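The Voltdale Count

The study needed 1,053 trials and I was hired to sit with the arm until it had done them. Voltdale paid by the shift. My chair was against the wall, next to the heater, and my only duties were to set out the cups and write one word in the log after each attempt.

The method was called Sollow, after the street where the first lab had been. The idea was simple enough that I understood it on the first day. Most people who train an arm show it the right way to do a thing, over and over. Sollow showed it the thing already gone a little wrong. A cup too near another cup. A cup on its side. The question was whether an arm that had learned on bad starts would do better on good ones. Pesonen, the company that owned the building and the arm, believed it would. Rulport, which was paying, wanted to see 1,000 clean trials and would allow 53 to be thrown out.

I set the first pair of the evening at the left side of the table, the green cup in front and the blue and white one behind it, and pressed the key.

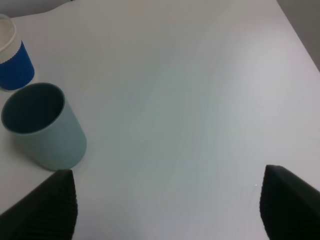 Upright start, green cup in front. Wrist view.

The log gave me three words to choose from: took, missed, touched. I had asked in my first week what the difference was between missed and touched, and was told that missed meant the cup was where I had put it and touched meant that it wasn't. So I learned to remember where I had put things. I had never been good at that. At home I lost my keys twice a week.

By February I could look at the table once, turn away, turn back, and know if the rim had shifted by the width of a pencil line. I started doing it in other places. At the diner I knew when the salt had been moved. I knew my neighbor had been in my kitchen, and when I asked her she said yes, she had borrowed the kettle and put it right back.

"How did you know?" she said.

"Touched," I said. She took it badly and I had to explain about the job.

The arm was learning too, or the numbers said it was. On upright starts its score went up every week. On tipped starts it went up and then stopped. The report I was shown had a line that climbed and then lay flat, and under it someone had typed that the flat part was the interesting part. I thought about that on the bus. I had been there for all of it and had not found it interesting. It was the same few inches of table.
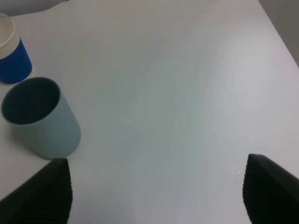

Tipped start, green cup on its side. Wrist view.

What the report said, farther down, was that the arm had begun to wait. On a tipped start it would come down over the table, open, and stay there for up to six seconds before it chose a side to come from. No one had shown it how to wait. The people at Pesonen argued over whether to count the wait against it. Rulport said a second was a second. In the end they left it out of the score and put it in a footnote.

I had seen the waiting, of course. I had it down as nothing, as there was no word for it in the log. I went back through my pages and found small pencil dots beside some of the tipped trials, starting in the second week. I didn't remember making them. When I matched them against the machine's own times they were all long ones.

I took the pages upstairs and asked if they wanted the dots. They copied them and gave me back the originals. Then I went down and laid the green cup on its side next to the other one, looked at it once, and pressed the key. The arm came down and stopped. I held my pencil over the page and waited for it to pick a side.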